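Koubek Bridge closure backs up morning traffic, bus riders walk the rest of the way

By Ffion Skyrme
Sunday, October 26, 2025

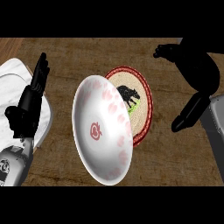 Drivers heading into downtown Ballov sat for the better part of an hour Friday after the city shut both inbound lanes of the Koubek Bridge with almost no warning. A crew doing a routine check overnight found a cracked steel plate in the expansion joint near the east end. Lanes closed before 5 a.m. Signs went up later. Most people found out when they hit the brake lights.

The bridge stays closed inbound through at least Tuesday night. Outbound is open, one lane, slow.

By 7:30 the line on Cannery Road was back past the feed store and the side streets on the east bank were full too. Several drivers tried cutting through the hospital lot to reach River Street. Security turned them around, which put them back in the same line facing the wrong way.

Over 3,000 vehicles use the inbound side on a normal weekday morning, according to the city's transportation office. Nearly all of them were sent north to the Mill Street crossing, two lanes, one light. The light was still on its weekend timing until a technician got there a little after 8.

"We should of had the signal changed before the first bus left the garage," said Ľubica Charvát, the city's deputy transportation director. "We didn't, and people paid for it. That's been fixed."

Buses had it worse. Route 18, the main east side line, was stuck on Cannery Road for most of the rush. Drivers began letting riders off at the foot of the bridge, where the sidewalk was still open, and people crossed on foot. A lot of them in work shoes, in the rain. The transit office says close to a full morning's worth of trips on the 18 ran late or were dropped. It did not have a final count by Saturday.

One rider, a line cook at a hotel on River Street, said she got to work 50 minutes late and soaked. She said the driver was nice about it. She did not get a text alert and neither did anyone she was sitting near.

The alerts are a sore point. Riders pay nothing for them but have to sign up again each year, and the sign-up page was down for part of last week. Charvát said the Friday alert went out at 6:52 a.m. By then the first two buses were already in the jam.

Repairs are being handled by Cedard, the contractor that redid the joints on the west end in April. The company is not charged with any fault in this one, the east joint is older and was not part of that job. It was on the list for next summer. A replacement plate has to be cut and trucked in, expected Monday morning. Work will go round the clock once it arrives. Neighbors on the east bank should expect noise overnight Monday and probaly Tuesday.

Heavy trucks are a separate problem. The Mill Street crossing has a weight limit, so anything big has to go out to the highway and come in from the south. Retomex, which runs a warehouse off Cannery Road, said it has moved its morning loads to after 10 a.m. and is sending some out at night. A spokesman said the detour adds a good chunk of time to each trip but deliveries are still going out.

For Monday, the city plans the following:

Police officers at Mill Street and at Cannery and First from 6 to 10 a.m.

Route 18 will run in two pieces, one on each side of the river, with riders walking across between them. A small shuttle van will carry anyone who can't make the walk. Ask the driver.

300 free parking spaces at the fairgrounds lot, north gate only. A bus leaves from there every 15 minutes and uses the Mill Street crossing. No overnight parking.

School buses leave earlier than usual on the east side. Parents were sent times by email Friday night. The district says to call the front office if nothing came.

The bridge walkway stays open on the south side. Bikes have to be walked.

Asked whether the outbound lane could be flipped for the morning rush, Charvát said engineers looked at it and said no. The lane runs too close to the work area and there is no room to put up a barrier. Ambulances and fire trucks are being let through one at a time with a flagger, and the fire department has parked an extra engine on the east bank until the bridge reopens.

City council takes up the bridge at its regular meeting Wednesday, 6:30 p.m. Public comment is first. An earlier version of the agenda had it listed under parks.

Updates are posted at the city's road closure page and on the sign outside the Ballov fire station.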